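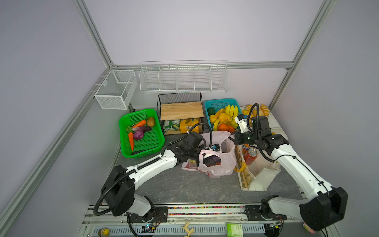
Is the robot open day at Trarkuslow worth a long drive with two kids?

Depends on what your kids like to look at, but mine would have stayed until they turned the lights off. Plan on a half day, get there early, and go to the hands-on tables before the talks start.

Posted by gasow_commuter

Okay, longer version of what I'm asking, because I got that quick reply on the other board and now I have more to ask! We're 75 miles out, coming up the Bellberg road, and my two are 9 and 12. The older one builds things constantly and has been talking about robot arms since a science fair last fall. The younger one gets bored fast and will tell everyone so. The flyer says "live demonstrations all day" and then gives almost no detail. Is it people standing in front of slides? Do the robots run the whole time or is there a schedule? And is there any food in the building, or should I pack lunch? I called the number and got a recording with last year's hours on it, so that was no help.

bellberg_dad

We went last year and again this time (April 2022), so I can compare a little. It's much less slides than it used to be. The front hall has the big factory-type arm behind a fence, which is loud and impressive and my kids gave it maybe five minutes. The good part is down the hall to the left, where the benches have pairs of smaller arms doing household stuff. Groceries, mostly, when we were there. Picking things up, putting them in bags, sorting fruit and so on. It's slow! I should warn you about that. If your younger one is expecting something out of a movie, tell them in the car that a robot may take a long time over one banana, and that it might drop it. Mine ended up cheering for the thing every time it went in for a grab, and a bunch of strangers' kids joined in, so the slowness sort of became the fun of it.

The people running the benches are very patient with questions. My son asked why the arm doesn't squash soft fruit and got a real answer about grip force, with a chance to squeeze a spare gripper by hand. Ask for that, they don't always offer it.

The benches do stop for breaks, and there was no schedule posted that I could find. If one is paused just walk to the next one and come back.

Food: a coffee cart and some vending machines. Pack lunch. There are picnic tables on the lawn by the lower parking lot.

plainoldtess

It was ok. Parking was a pain, we ended up way over by the Janevski building and walked. Bring water. I thought it was too crowded to see much and my daughter is short so I was lifting her up the whole time.

millpond77

Adding to what was said above. You do need to sign up for the driving session, where the kids get to move an arm themselves with the hand controls, and I don't think the flyer mentions it at all. There's a clipboard at the welcome desk. We were number 154 on the list and got our turn late in the afternoon, so put your names down the minute you walk in and then go see everything else. They told us you had to be ten or over to do it alone, but the younger kids could go with a parent, so both of yours should be fine. My daughter tried to pick up a tennis ball and it kept rolling off on her, and she's still mad about it. She wants a rematch next year.

Also the restrooms by the front hall had a terrible line. There's another set upstairs past the elevators.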